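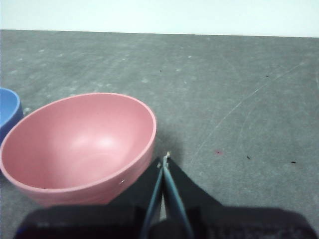
From: Špela Matić
To: bench-automation list
Subject: Re: [bench-automation] Second arm, or spares for the first?
Date: May, 14:20

Bảo Ung wrote:
> We have money left in the equipment line and it has to be committed
> before the end of May. Kindetti will do a second arm with the same
> gripper at the price they gave us last year. Gilley only sell the
> gripper and the wrist camera, but they deliver sooner. My own
> preference is the second arm. Can anyone see a reason not to? I would
> also like to know what Ostcombe would need in the way of benches if
> we went ahead.
>
> Bảo

Bảo,

I would hold off on the second arm and put the money into parts for the one we have. The wrist view at the top is from the bowl work, with the pink bowl right beside the left finger and the blue one behind it. That is the kind of job we will be doing until the autumn at least, and one arm can get through it if it is kept running.

Last quarter the arm was down for 16 working days. Most of that was waiting for finger parts, and very little was the arm itself. A second arm from Kindetti would arrive with one set of fingers, the same as the first did, and we would then have two machines waiting on the same supplier.

What I would order now:

Finger sets, 5. Gilley list them as a stock item. Please ask whether the inner strips can be bought separately, as their catalogue does not say.

Wrist cameras, 2. One to fit and one for the shelf. The mounting plate has to match ours, so send them the drawing with the order.

Bowls and other tableware. Plain plastic is fine, in several colours and at least two depths. This can go through petty cash.

Bench top. The grey one has curved scratches on the right-hand side and is blotchy over a good part of the rest. It doesn't stop the work, but if we are going to compare results between sites I would like the same surface at both. Somboon quoted for a plain top cut to size, fitting included. Their price is good until the end of the month.

All of that comes to roughly a third of what the second arm would cost. The rest could go on the service contract, which we have been paying out of the travel budget and should stop doing.

On Ostcombe: they have space for one bench against the wall, but the supply in that room needs an electrician before anything is plugged in, and the estates people are quoting six weeks. If the arm came in June it would sit in its crate. I would rather put it in next year's bid with the electrical work and the training days costed properly.

If you still want to go for the arm, ask Kindetti to include spare fingers in the price and to put the lead time in writing. Last time we only had it over the phone.

I can draft the Gilley order tomorrow morning if you send me the budget code.

Špela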